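January 18, 2025
Working on Saturday again, the depth problem

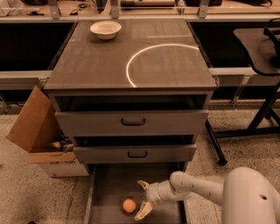
Today I went back to the perception part of Irka, which I have avoided since the new planner was merged. The segmentation is good now, I have no complaint about it. The orange ball in the bottom drawer gets a clean mask almost every time, and the grey metal behind it helps, as there is nothing of similar colour near. My trouble is the top of the cabinet. The light makes a bright curved line on the right half of it, and the depth estimate takes this line for an edge of some object. So the planner receives a thin obstacle which does not exist, and it bends the path of the arm to go around it. The bowl at the back left corner is a real obstacle and is treated correctly, but the reflection gets the same respect as the bowl.

I tried first the simple thing, a confidence threshold on the depth points. At 60 per cent the false edge is gone, but half of the bowl rim is gone too. At 40 both come back. I spent too long between these two numbers. After lunch I wrote a small filter which compares the points with the plane of the cabinet top and throws away everything that is thin and nearly flat. It is ugly code – two loops and a constant I chose by feeling – but on the recorded logs from Haverford it removed the ghost in 31 runs and left the bowl alone.

Then the second matter, the drawers. Zuver keeps each drawer as one number, how far it is open, and my planner used only the number of the drawer it wants. The other two it assumed closed. With the top and the middle one slightly open this is wrong, and the handles stand even more forward than the fronts. I changed the collision model so that it reads all three values before every plan. Planning became slower by 11 milliseconds, which I can accept.

The approach direction to the ball I did not touch. I would like to have the fingers come more from above, but the cost for the wrist joint is still the old one from August and I don't trust my own notes about it. I wrote there "sign is correct, do not change" and no reason.

I also read again the Hosa documentation about caching the scene. I understood it better than the last time, though the part on timestamps is still dark for me. I suspect that some of my plans use a drawer state from one cycle earlier. For this I need to log both clocks and compare them.

The filter is committed on a branch, not merged. Tomorrow I rest. On the next working day, first the clocks, then the wrist cost.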